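Home About Projects Reports Contact

Last updated: March

Running a Small World Music Concert: Planning, Sound and Audience at the Tineck Room
Student project report, Music and Event Production, second year

Project group: Tín Kiều, Stijn Schouten, Edith Nina
Supervisor: Babak Nazari

1. Background

Our assignment was to plan, promote and run one public concert with performers from outside the college. We chose a double bill. The first half was a set by Mạch, a trio who play Vietnamese zither, moon lute and hand percussion. The second half was Enda, a duo of fiddle and button accordion who play mostly Irish dance tunes with a few pieces of their own.

We picked these two acts for practical reasons. Tín had already worked with Thiện Khúc, who plays zither in Mạch and writes most of their arrangements. Enda were on a short tour and had a free evening. Both groups are small, mostly acoustic, and can set up quickly. At first we thought about asking them to play one piece together at the end, and this became a larger part of the project than we planned.

The report covers booking, the budget, the room, rehearsals, promotion, the concert and the audience survey. Stijn wrote the sound sections, Edith wrote promotion and survey, and Tín wrote the rest.

2. Booking and agreements

We wrote to both acts in the fall term. Enda answered the same day and sent a one-page technical sheet. Mạch did not have a technical sheet, so Tín made one with Thiện over the phone. It listed the instruments, the seating order, the preferred microphones and the fact that the zither player sits low and needs a short stand.

Each act signed a simple agreement with a fixed fee, a meal and a set length of 35 minutes. We left out any share of ticket sales. Our supervisor advised this because the room is small and a percentage would have made the accounts harder without changing the amounts very much.

One thing we missed was recording. The agreement did not say whether we could record the concert for our own assessment. We had to ask both groups again two weeks before the date, and Enda agreed to audio only. Next time this should be in the first draft. 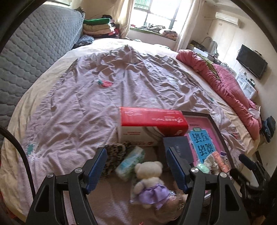 3. Budget

The college gave the project a production grant of 4000 dollars. Fees for the two acts were the largest cost, followed by hire of the room. Printing, food and the piano mover took most of the remainder. The piano mover was needed because the upright in the Tineck Room stood where the stage had to go, and the room's staff were not allowed to move it.

Ticket income came to 978 dollars. We had planned for less, so the project finished inside its grant. The surplus went back to the department, as the rules of the grant require.

We kept the accounts in one shared spreadsheet. It worked well until the last week, when Stijn and Edith both entered the same receipt for cable tape. The mistake was found when the totals were checked against the bank statement.

4. The room and the sound

The Tineck Room is a former dance studio with a wood floor and mirrors along one wall. Speech is clear in it but loud instruments become harsh. The accordion was a concern from the start. We borrowed drapes from the theater department and hung them over the mirrors, which reduced the slap echo a lot. We did not have the equipment to measure this properly, so we clapped and listened from several seats and compared notes.

The sound system was a pair of Grotness speakers on stands and a small mixing desk from the college store. We used light amplification only. The zither had one condenser microphone placed low and to the side. The moon lute had a clip-on microphone, and the percussion had none. For Enda we used one microphone on the fiddle and left the accordion acoustic.

The main problem at soundcheck was feedback from the zither microphone. Stijn moved the left speaker forward and cut a narrow band in the upper mids. This fixed it, but the zither then sounded thin from the back row. In the end we raised the lower mids slightly and asked the percussionist to play with fingers instead of sticks on the quiet pieces. He said he preferred it that way in small rooms.

5. Rehearsal of the shared piece

Both acts agreed to try a shared piece. Thiện suggested a slow lullaby melody from the south of Vietnam. Enda suggested a slow air in D. Neither group reads from the same kind of notation, so they worked by ear, trading recordings on their phones for a few weeks before they met.

Tuning took up the most time. Thiện tunes the zither to a five-note scale and bends notes by pressing the strings to the left of the bridges. The accordion has fixed pitch and cannot follow a bend. In the first rehearsal the two instruments clashed whenever they played the melody together. The solution came from the accordion player, who stopped playing the melody and held long single notes under the zither. The fiddle could follow the bends, so it took the second statement of the tune.

We had booked two hours for this rehearsal and used all of it. The players also wanted a second session, but there was no time except on the day. They ran the piece twice after soundcheck. Tín wrote down the order of entries on a card for the sound desk, and it was useful, as the order changed between the two run-throughs.

6. Promotion

Edith made one poster and one short text, both in English and Vietnamese. Posters went up in the college, the public library, two cafes and a grocery store near the bus station. The owner of the grocery store also put the text in a neighborhood group online. From the survey, that post brought in more people than all of the posters combined.

We sent a press notice to the local paper, which printed the date and place but spelled Mạch without its mark. The college radio station gave us ten minutes on air at noon in the week of the concert. Thiện brought the zither and played one short piece.

If we did this again we would start earlier. The poster was finished late because we waited for a better photo of Enda, and in the end we used the one from their website.

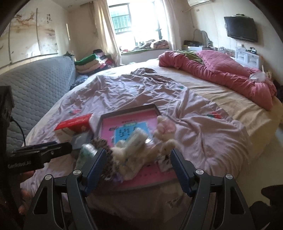
Plush toy and patterned fabric on a lavender-pink sheet.

7. The concert

Doors opened at 7:00 pm and Mạch began at 7:30. Their set ran slightly long, as Thiện explained the instruments between pieces and people asked questions. We had not planned for questions. They were clearly welcome, but the intermission had to be cut short, and the line at the drinks table had not cleared when Enda started.

Enda's set went to time. The room was warm by then and the fiddle needed retuning more than once. The accordion was loud in the front row, as expected, but we had no complaints from further back.

The shared piece closed the evening. The first entry of the fiddle came early and the zither waited for it — the players sorted this out between themselves with a nod. At the desk we did nothing except bring up the fiddle a little. The drapes had to stay up overnight and were returned the next morning.

8. Audience survey

We put a short paper form on every chair. Over half of the forms came back. Most people had come for one act and did not know the other. Those who came for Mạch rated Enda nearly as high, and the reverse was also true. The shared piece was named most often as the favorite part of the evening. Common complaints were the short intermission, the hard chairs and the lack of a printed program.

The form had a weak question. We asked "Was the sound good?" with only yes and no as answers, and nearly everyone marked yes. This told us very little about balance.

9. What we would change

Put recording permission in the first agreement. Book two separate rehearsals for any shared piece. Plan ten extra minutes for talking. Print a program, even a single sheet, with the instruments listed in both languages.

Home About Projects Reports Contact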